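19th June

Spent most of today on the sitting corner instead of the shelving, so apologies to Rafsan, who came up with the drill and found me on my knees with a lint roller. The shelving can wait. The upholstery could not!

Where I'd left it: the grey piece had been brushed down twice and still looked tired along the front. I tried the Jenum cleaner first (diluted, 500 ml of water to one capful) on the underside where it won't show. Left it 90 minutes with the window open and then looked at it by the window and again under the lamp. No ring that I could find, but I'm giving it until tomorrow before I go anywhere near the front. Afroza remembers the time with the green stool and so do I.

Selma wants the Follasent spray used as well. I'm not keen. It smells like a hotel corridor and I get a headache from it, but I've said I'll do one patch at the back and she can come and sniff it herself.

Then the basket. I've gone back and forth on this all week (Sumaiya will tell you, at length). The old square one kept catching people's shins, and every time somebody vacuumed it got shoved in front of the door. The oval white one is much better on that smooth floor, you can nudge it along with a foot and it doesn't have corners to bang into. It's down on the floor by the grey piece for now. 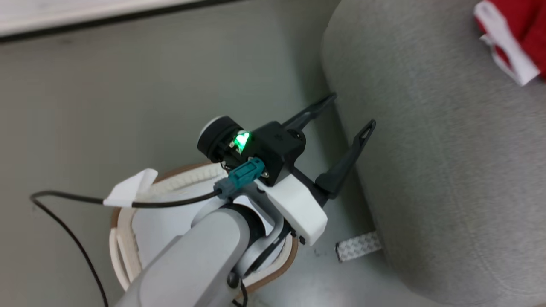

What goes in it is another question. My vote is throws and the two small cushions, nothing else. Sabina says that if there's a basket, people will put their scarves and chargers and half a sandwich in it whatever we decide, and she has a point, the last one had a stapler at the bottom. Maybe a hook rail for the scarves? I'll price one when I order from Khondokar, they had a 42 cm rail in the spring that would fit between the window and the switch.

Floor: mopped with plain warm water, wrung out hard. Don't use the Stusesura polish in this room, please. I did a test square by the radiator in the morning and it went slippery enough that I nearly sat down without meaning to. Took it off again with a drop of dish soap and two rinses. The tin has gone back on the high shelf with a note on it.

Still to do:

- check the cleaner patch on the underside, morning light
- Follasent patch at the back (Selma to be here)
- felt pads, the thick kind, the thin ones peel off
- wash the throws on cool and dry them flat
- ask Sumaiya if she still has the spare cushion covers from August
- shelving, Rafsan, I promise

The lint roller is finished, by the way. Please put new refills on the list if you're the one going into town.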